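Riverley Kitchen Services
Pre-purchase safety and inspection checklist: tabletop robot arm, tray and plate work
Site: Ulliston kitchen, back prep room
Unit under review: one arm with gripper, offered by Raptis
Checked by: Elsa Lappalainen
Second check: Mutua Koech
Date: 11/3/24

Marks used: OK, NOT OK, OPEN (no answer yet), N/A. Comments are mine unless initialled MK.

Part A. Paper before money

A1. Written quote covers arm, gripper, controller and mount. OK
Comment: It does, on page two. Page one has a lower figure in much bigger type, for the arm alone. Please stop quoting page one in meetings.

A2. Quote covers delivery, set-up and training. NOT OK
Comment: Delivery yes. Set-up is "by arrangement". Training is half a day for two people, and we have seven on the roster who would be in the room with it.

A3. Spare parts list with prices. OPEN
Comment: Asked twice. We have one price, $122 for a pair of fingertips, and no word on how long a pair lasts. If the tips touch food and plates all day I expect we will be buying them often, and there is no line for that in the budget Mudassar Niazi put together.

A4. Service plan. NOT OK
Comment: $1,430 a year, with travel extra. Their nearest technician is in Skostton. The plan promises a response in two working days, and a response can be a phone call. I would like the word "visit" in there before anybody signs.

A5. Risk assessment for our own use. NOT OK
Comment: Raptis sent a general one. It talks about warehouse picking. We don't have a warehouse.

Part B. Room and bench

B1. Bench is level and fixed. OK
Comment: Level yes. MK: fixed at the wall side only. I would want the free side bolted before the arm runs at anything above slow.

B2. Clear space around the full reach of the arm. NOT OK
Comment: Reach at full stretch plus the gripper needs 600 mm more than we have between the bench and the cool room door. The sales drawing left the gripper off. Either the bench moves or the door gets a lockout, and neither has been costed.

B3. Power supply on its own circuit. OPEN
Comment: Electrician booked for September. Until then it's a no from me.

B4. Lighting and glare. OPEN
Comment: Shiny benches and plates throw light back at a camera. Raptis says their software copes. I have asked for that in writing, with our lights on and our own plates on the bench.

Part C. Handling

C1. Gripper suits the items we plan to give it. NOT OK
Comment: My main trouble with the whole proposal. The budget case rests on the arm handling soft portions as well as crockery, and those are two different jobs. A mug has a handle and keeps its shape. Soft food gives way when you lean on it, and a hard fingertip pushing down against the bench is an easy way to bruise something you meant to serve.
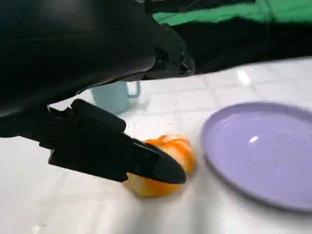
If soft portions come off the list, the hours saved drop by more than half and the payback date in the proposal no longer stands. Mudassar has agreed to rework the numbers both ways. I would budget on crockery only and treat anything else as a bonus.

C2. Grip force can be set and locked. OPEN
Comment: Can be set. Whether it can be locked, so that a keen person on the late shift can't turn it up, depends on who you ask.

C3. Surfaces that touch food are rated for it. OPEN
Comment: No certificate seen. "It wipes clean" came up in the sales call. So does my phone. MK: seams and small ledges on any gripper are where food will sit. Ask for the cleaning method and the approved chemicals, then time it. Cleaning time has to come off the savings.

C4. Dropped or missed items handled safely. NOT OK
Comment: We asked for 100 picks in a row with our own stock and a log of every miss. Raptis offered a video. Snædís Bjarnason has written back to repeat the request — no log, no deposit.

Part D. People

D1. Emergency stop within reach of each working position. NOT OK
Comment: One stop supplied. We need two, one by the door. Second stop not on the quote.

D2. Arm stops on contact with a person. OPEN
Comment: To be tested on site by someone who doesn't work for the seller.

D3. Someone named as responsible on every shift. NOT OK
Comment: Kimutai Laizer is down for days. Evenings are blank. Kimutai has also said, fairly, that he wants this written into his position before he takes it on.

D4. Staff told what the arm will and won't do. OPEN
Comment: There is a rumour going that it washes up. It doesn't.

Result: not ready to purchase.

Before this comes back to me I need the parts list, the service wording, the pick log, the food contact paperwork and a revised budget with the bolting, second stop and circuit added. A three-month rental was mentioned early on and then went quiet. I'd like that priced too, fingertips included.

MK: Agree with the result. I would go easier on B4 but otherwise no changes.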